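Zokumley Arm Bench - Set-up Guide for Club Members

Section 3. Getting the bench ready for a session

Written by Miklós Vida, edits by Noémi Erdős. Last changed Dec 29, 2020. Replaces the two-page sheet taped in the cupboard, please throw that one out.

Read sections 1 and 2 first (power and e-stop). If you haven't signed the sheet for section 2, you don't run the arms. You can still do the table part below.

3.1 Before you power anything

1. Coat and bag off the table. On the hooks.
2. Find the red button. Put your hand on it. Now you know where it is.
3. Look along both arms, base to gripper. Cables should hang free. A bit of droop is fine and wanted, the arm needs it to turn. Tight is not fine.
4. Check the straps. Snug, not crushing the cable. If one slides when you push it with a finger, re-do it.
5. Gripper fingers clean. Dry cloth only. No alcohol, it eats the pads.
6. Speed dial to 300 or lower. New members stay at 300 all December, no exceptions, ask Wing-yan if you think you are one.

CAUTION: Never push an arm by hand with the brakes on. Anikó's team did and we lost a joint cover and a whole evening.

3.2 Laying out the kitchen task

The kitchen task is the one we take to the Candbridge meet so it gets set up the same way every time. Same-ish. The start positions are allowed to move a little between runs, the judges move them too.

1. Mat down first. Flat, no bubbles. Smooth from the middle out.
2. Oven on the left, at an angle. Door must be able to open without hitting the tray.
3. Cord stays out of the arms' way. Do NOT plug the oven in. We never heat anything, the task is door and tray only.
4. Mug tree toward the front, middle. Hang the mugs by the handles. Push the tree with one finger, if it rocks turn the base.
5. Plates standing in the holder, right side. Leave a gap so a finger fits between.
6. Cloth flat in front of the plates. Loose threads happen, trim them after the session and not while the arms are on.
7. Wire basket at the right edge.
8. Small items last. Anything round goes well clear of the rest, becuase it rolls.

Note: plates are the thing we drop most. If you are the one who drops one, write it in the log, nobody is angry. Spares in the Hirnier box, bottom shelf.
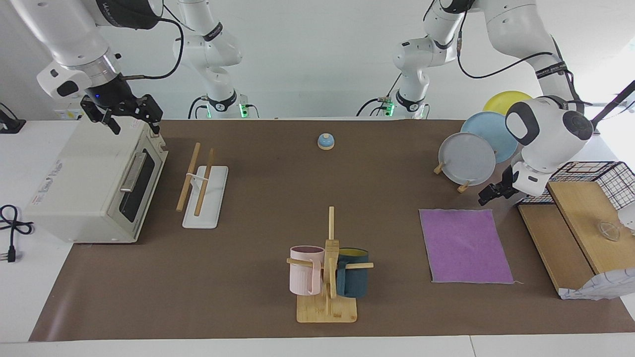

BENCH NOTES / KITCHEN TASK

Both mugs on the tree, pink one left, dark teal one right, handles in toward the post. The peg crossing in front of the pink mug is the one people catch on the way out. Lift first, then pull. The grippers wait pointing down or sideways over the mat, never parked touching an object.

Green light at the base: look for it on both arms before you call ready. No green, don't call it. Go to 3.5.

3.3 Start-up

1. Everyone behind the tape line. Say "arms on" out loud and wait for an answer.
2. Controller switch to ON. Wait for the fans.
3. Load the task file. Kitchen is file 43. Not 34, that's the old block stacking one and it will swing straight through the mug tree.
4. Release brakes, left arm. Then right arm. Never both together.
5. Run HOME. Watch the cables, not the screen.
6. Arms should stop clear of everything on the mat. If a gripper looks low, stop, raise it, run HOME again.
7. Say "ready".

NOTE: left and right mean the arms' own left and right, looking out from the bases toward you. So from where you stand the right arm is on your left. Everybody gets this wrong once. Labels are on order.

3.4 First run

Slow. One arm only. Pick one mug, put it back, stop.

Good? Then the other arm. Then two arms. Don't skip to two arms because the practice slot is short, this is exactly when things go over.

Grip force: 600 for the cloth, 2,000 for the oven handle. These are our controller's own units so don't copy them to the other bench. For mugs use whatever Dénes Major wrote in the log last, he is still testing.

After each run
- brakes on
- reset the objects, hands in only after someone has said "brakes"
- one line in the log: who, which arm, what happend
- swap operator

CAUTION: the wrist can turn further than you expect. Hair tied back, sleeves up, lanyards off.

3.5 If something is wrong

No green light. Brakes on, power off, wait a full minute, power on. Still nothing, leave it off and tell Wing-yan Tsang.

Arm stops half way. Usually a cable at its limit. Brakes on, look at the droop, re-strap with a bit more slack. Do not just press resume.

Gripper won't close all the way. Check for crumbs of rubber in the finger joints. Brush is in the Barta tin.

Oven slides when the door is pulled. Angle is off, the arm is dragging instead of swinging. Turn the oven a little and try again. Tape is not allowed at the meet so don't get used to it.

Mug tree falls. Red button. Then pick it up.

3.6 Packing up

1. Run PARK, brakes on, controller off.
2. Mugs and plates into the Hirnier box, cloths between them.
3. Roll the mat, don't fold it.
4. Log closed and back on the shelf. Add the next team's name at the top.

Questions about this section to Noémi. Section 4 (recording and scoring runs) is next.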